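Fruit boxes – August update

Quick one this month, sorry, up against the print deadline. Over 1484 boxes out since we started. Brema run and Redon run both full now, waiting list for Redon only. Wirport still has 8 places, first come first served.

Oranges are back in the large box. Plums late again, blame the rain.
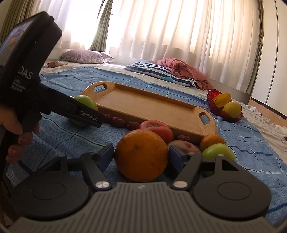 A large orange.

Price stays at £8 for the small box. Please pay before collection, not at the door – we had 30 late payers last month and it takes ages to sort out. Collection is from 30 minutes after the hall opens, not before, the van needs to get in and turn round.

Baluyot growers have asked for their crates back. Check your sheds and garages. Any state, they dont mind a bit of mud.

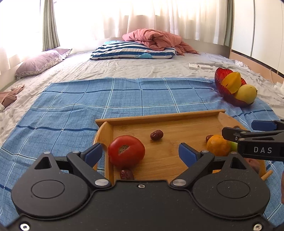 Wooden tray on a blue checked cloth.

Recipes for the back page wanted by the end of the month, short ones please. We have enough marmalade.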